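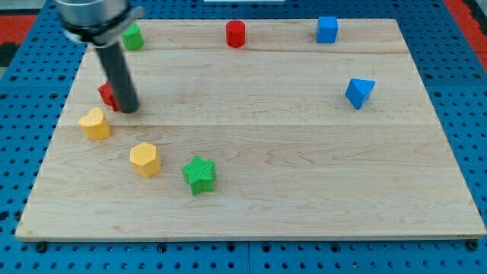 Single-finger pushing setup, blocks on the maple board, tip over by the red cube.

Teleop or hand guiding for block pushing demos?

pukier_lab
Posted October 28, 2025
We are collecting demonstrations for a tabletop pushing task. One rod on the end of the arm, eight blocks, and short instructions like "move the green star next to the yellow heart" or "push the blue triangle to the red cylinder." No grasping. So far I have 1,212 episodes, all recorded with a gamepad, and the policy trained on them is jerky. It stops a lot in the middle of a push, then overshoots when it starts again.

My question is whether to redo part of the set by hand guiding the arm (gravity compensation on, hold the wrist, push the blocks that way) or stay with remote control and get a better input device. Replies from people who have tried both would help most.

dendale
Reply 1
Look at your stops first. With a gamepad the operator lets go of the stick to look at the blocks and decide what to do. Those pauses get recorded and the policy learns them. We dropped every stretch where the tip moved less than 1 mm for more than half a second, and that fixed most of our stopping before we touched the hardware.

tannous_k
Reply 2
I would go with hand guiding. You feel the block through the rod, so you know when it starts to turn. With a gamepad you only find out by looking, and by then the block has rotated. I did 40 episodes each way on a similar task and the hand-guided ones were shorter and had fewer corrections.

kitar
Reply 3
Disagree with tannous_k for this task. If the policy uses a camera, your hand and forearm will be over the board in every hand-guided episode. At run time there is no hand. Ours learned to depend on it. The tip also gets pressed into the wood when you hold the wrist, and you will scratch the board.

tannous_k
Reply 4
You can replay the trajectory afterward with nobody touching the arm and record the images then. That is standard.

kitar
Reply 5
It works for reaching. It does not work well for pushing. The block has to be in the same place to within a couple of millimeters or the contact goes differently. I tried replaying 30 pushes and had to throw out 13 of them. A heart is worse than a cube, since it can turn either way depending on which lobe you hit.

tannous_k
Reply 6
Did you reset the blocks by eye or with a template? I cut a cardboard template for the starting positions and lost very few. For long episodes with several pushes in a row I agree it drifts.

kitar
Reply 7
By eye. A template would have helped. It also means every episode starts from the same few layouts, and I don't want that in the training set.

oliwia_nowakowski
Reply 8
A few questions for the original poster. Is the stick mapped to velocity or to position? Is the height of the tip fixed in software? And where does the operator stand?

I ask about the height because in your picture the tip is just above the wood. If the operator also controls up and down, that is one more thing to get wrong. Lock it and teach in two dimensions only.

pukier_lab
Reply 9
Velocity. Height is locked. The operator sits on the near side of the board, where the picture looks from, and watches the blocks directly, no screen.

oliwia_nowakowski
Reply 10
Then I would change two things. Use position control with a mouse, or a tracked puck on a tabletop, so that stopping and starting follow the hand. And have the operator watch the camera view the policy gets. In your picture the red cube is partly behind the rod. Someone leaning over to see around it is using information the policy will not have.

dendale
Reply 11
Second the mouse. It is cheap and people need very little practice. Put a cap on the tip speed or the first day will be spent picking blocks up off the floor.

tannous_k
Reply 12
I don't agree about the screen. Operators are slower on a screen and they get tired. If the cube is hidden for half a second, a policy with a few past images can handle that. I would take smooth demonstrations from someone looking at the real board.

oliwia_nowakowski
Reply 13
Possible, if there is history in the input. pukier_lab, is there?

pukier_lab
Reply 14
No, single image at the moment. I will add history as a separate test.

Plan for now: filter the pauses out of the existing episodes and retrain, then record a new batch with a mouse in position mode, half of it on the screen and half looking at the board. I will leave hand guiding alone except for a small comparison set with tannous_k's template. Results in December if the arm is free.

kitar
Reply 15
Please keep the raw episodes when you filter. We overwrote ours and could not go back to try a different threshold.

pukier_lab
Reply 16
Raw files are on a separate drive. Will post the threshold I end up with.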